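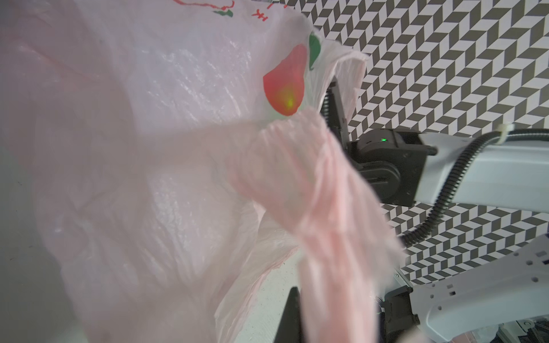 Session 4: Reading a passage when the clock is running

Public Service Entrance Course, Elberg evening group
Handout prepared by Li-hua Kan, updated 2024-02-11

Welcome back, everybody! The practice essays were a real pleasure to mark, and I can already see people getting braver with their opening paragraphs. Tonight we leave writing alone and go to the comprehension paper, my favorite part of the whole exam (yes, I know, you've heard me say that about the essay too).

What the paper asks for

You get 50 minutes and 2 passages. One is usually an argument, such as an opinion piece on transport or schools, and the other is closer to an office document: a memo, a policy summary, minutes of a meeting. Most of you are comfortable with the first kind. The second kind is drier and it hides its main point, often in the middle of a long paragraph, so that's where we'll spend our time.

First reading

Read the whole passage once without your pen. It feels slow, and it's such a good habit! Then write one line in the margin: who wants what from whom. For the Flerum memo in your course pack, Pin-yu Hung wrote "district office wants more time from head office," and with that line in place she found the questions much easier to sort.

Second reading

Now take the pen. Circle the words that turn the argument: however, unless, except, until. Underline any condition. Leave the examples and figures unmarked, you can always come back for them when a question asks.

The summary question
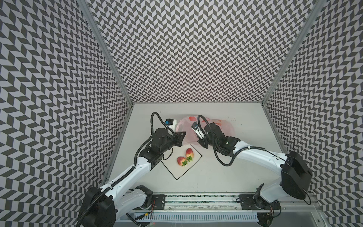
A summary should keep the writer's order unless the question tells you to change it. Use your own words for the linking parts, but keep official terms exactly as they are. "Interim allowance" must stay "interim allowance." If you turn it into "temporary pay" you may have changed the meaning, and examiners do notice.

Fung-ping Fu asked last time whether a summary can include an opinion. No, even a very good one! Save it for the essay.

Practice in pairs

Work on passage B, the Lau housing notice, which runs to 400 words. Write your margin line separately, then compare. Where your lines differ, go back to the text together and find the sentence that settles it.

For next session

Finish the Grotico passage and bring a summary written by hand. Torunn Bråten will take the group for number series, so bring squared paper as well. The full mock exam is in March, and Hui-mei Tsai has the sign-up sheet. The door code for the study room is 2605.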